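October, textile store, pm

Linen sort, carrying on from the morning. Debora on the list, me on boxes. Asger back at 4 with more tissue, hopefully the acid free and not the shiny stuff again.

Total weight for the Gosport lot so far 2,470 g, small pieces only. Ceiling is 3,000 g per crate so there's room, but the big tablecloth hasn't been weighed yet. Do that before anything gets closed.

Box for the small whites: the plain cardboard one, blue tape along the edges. Flat floor, low sides, tall flap at the back. Using the bed as a worktop for now, table is full of Ciarán's frames and he wants them left alone til they're dry.

Lace or crochet piece, the beige and cream one with the frilly edge - not sure which it is, ask Dehua. Written down as "lace?" for now. Don't let it travel against anything fluffy, it catches. Small crumpled white cloth to be pressed flat between tissue, cool, no steam.
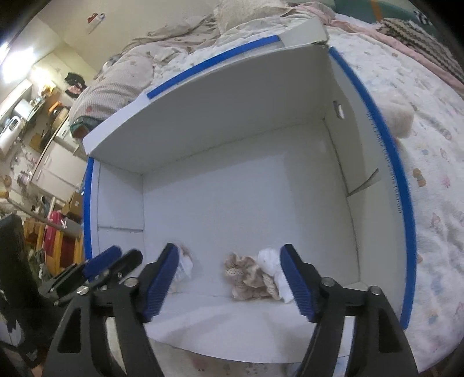

Still to do

- Separate the lace? from the puffy white bundle, own tissue each
- Look at the pinkish tinge in the folds of the small cloth. Dye run or old stain, dont wash until Dehua has seen it
- New label for the box, Kuvel number 245 goes on the back flap
- Weigh tablecloth
- Ask Þröstur if the Ajayi loan wants the same tissue or thier own

Tape: blue one lifts off clean on the test strip, left it 60 minutes on scrap card. Would not trust it over a summer. Try the Drevo paper tape next time, half a roll in the drawer under the scales.

Debora's list and mine differ by one line, hers is probably right. Check tomorrow before the crate is booked.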